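Learning to sew at a very old machine

I've had my gran's sewing machine in the cupboard under the stairs since we moved in, and last month I finally dragged it out.
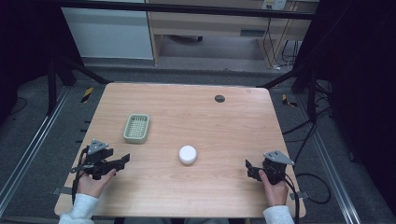

It weighs a ton. I nearly put my back out getting it as far as the kitchen, and then of course the lead wouldn't reach the socket, so the whole thing had to be shuffled along again with a tea towel underneath it. She bought it in 1996, second-hand even then, and I can remember her running up curtains on it with the radio blaring and pins in her mouth (terrifying, looking back!).

The manual is long gone. I found a scan of one for a slightly newer model and it was close enough for the threading, though it took me most of an evening and a fair bit of swearing. Up, down, round the little hook, through the take-up lever, down again, and then the bobbin goes in the opposite way to how I'd been putting it. Once I'd turned that round it stopped making the horrible chewing noise and just... sewed. A proper straight line! Well, the stitches were straight. My steering was another matter.

First project was a cushion cover, envelope back, no zip. I used an old duvet cover so it didn't matter if I ruined it, and I did ruin the first one by sewing the opening shut. The second is on the sofa now and only looks wonky if you turn it over.

After that I got cocky and decided on a skirt. Elastic waist, two side seams, a hem, how hard could it be? I cut the fabric to 105 cm without thinking about which way the pattern ran, so the birds on it are all flying sideways. I'm wearing it anyway. The hem took three goes, and I now understand why everyone bangs on about ironing before you sew. I'd always skipped that bit when we did it at school, and I think that's why my apron came out like a paper bag.

I've bought thread in far more colours than I need and almost 30 packets of needles, thanks to an auction listing I didn't read properly. If anybody wants some size 90s, do shout.

Next up is a lined tote bag, and I'd like to have a couple of pairs of pyjama bottoms done by December for presents. Has anyone got a decent pattern with pockets? The ones I've found so far are all for people with much longer legs than my lot.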